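Leif Brynjólfsdóttir
15. Januar 2018

Seit März wohne ich in der Wohnung in Dolbridge und seitdem sammle ich Sukkulenten. Ich schreibe hier ein bisschen darüber, vielleicht hilft es jemandem. Entschuldigt bitte mein Deutsch, ich lerne noch. (1/6)

Die erste Pflanze habe ich bei Gallell gekauft und gleich falsch gemacht: jeden zweiten Tag Wasser, wie bei Basilikum. Nach wenigen Wochen waren die unteren Blätter weich und glasig. (2/6) 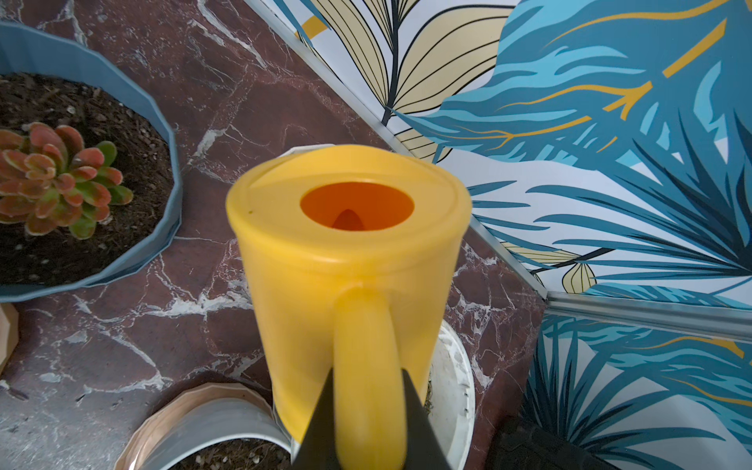
Jetzt im Winter gieße ich nur alle 30 Tage. Vorher stecke ich einen Holzstab tief in die Erde, und wenn etwas daran klebt, warte ich noch eine Woche. Die mit den korallenroten Spitzen im blauen Topf bekommt dann 175 ml aus der gelben Kanne, langsam und direkt auf die Erde, nicht in die Rosette. (3/6)

Zur Erde: Ich mische Rinde und kleine Steine hinein, damit das Wasser schneller nach unten läuft. Reine Blumenerde vom Supermarkt war bei mir immer zu dicht. (4/6)

Jemal hat gefragt, ob die rote Farbe eine Krankheit ist. Nein, bei meinen Pflanzen kommt sie vom vielen Licht. Im dunklen Flur sind sie wieder ganz grün geworden und leider auch sehr lang gewachsen. (5/6)

Am Samstag möchte ich Ableger machen. Die Blätter müssen zuerst ein paar Tage trocken liegen, dann lege ich sie auf die Erde. Wer in der Nähe wohnt und welche haben will, bitte hier schreiben. Töpfe muss man selbst mitbringen. (6/6)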